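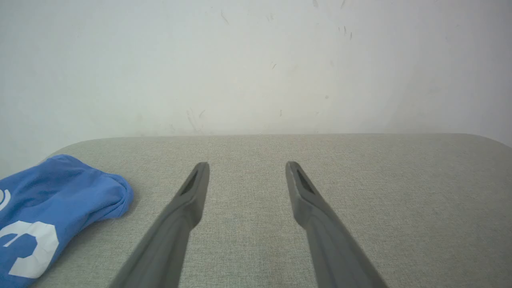

Upholstery Fabric for Shared Seating: A Talk with the Workroom at Koketti

Koketti builds benches, ottomans and padded seats for waiting areas and rental apartments. Its workroom handles cutting, sewing and padding under one roof. We spoke with the head of the workroom on a Thursday morning about light gray fabric, rounded corners and the care of both.

Pale gray linen-look weaves make up most of the current orders. The head of the workroom puts this down to the yarn. "A flat gray shows every crumb and every thread of lint," she said. "If you mix pale gray with beige in the weave, you get a fine speckle, and the eye passes over small marks."

The weave has to be tight as well. Koketti tests samples from each new roll and will not cut a seat top from anything that frays at the edge under light pulling. One supplier, Postley, ships its linen-look cloth in 35-meter rolls. The workroom lets each roll rest flat overnight before marking.

Corners take the most labor. A square corner can be folded and stitched in one pass. A rounded one needs the fabric eased around the curve, with the padding trimmed back first. "People leave too much foam at the corner and then pull harder to make up for it," she said. "You see it later as a row of small puckers." Her sewers work from the middle of each side toward the corners and leave the last 6 centimeters open until both sides are even.

On padding, the Nenditz bench uses a firm base with a softer layer on top. The finished top should look nearly straight along its long edge when viewed from sitting height. A crown in the middle is acceptable on an ottoman used as a footrest. On a bench where laundry gets folded or trays get set down, customers complain about it.

We asked about cleaning. She recommends a weekly pass with a soft brush nozzle, always in the same direction, and a damp white cloth for spots. Colored cloths are a common source of trouble. "Leave a wet dyed towel on pale fabric and you may have a stain by evening. Dry ones are fine."

Loose covers are offered on the Awasthi range only. They close with a zipper along the underside and should be put back on while very slightly damp, then smoothed by hand from the center. Fixed covers can be replaced in the workroom. The turnaround in July was longer than usual, as the thread for the gray range was on back order.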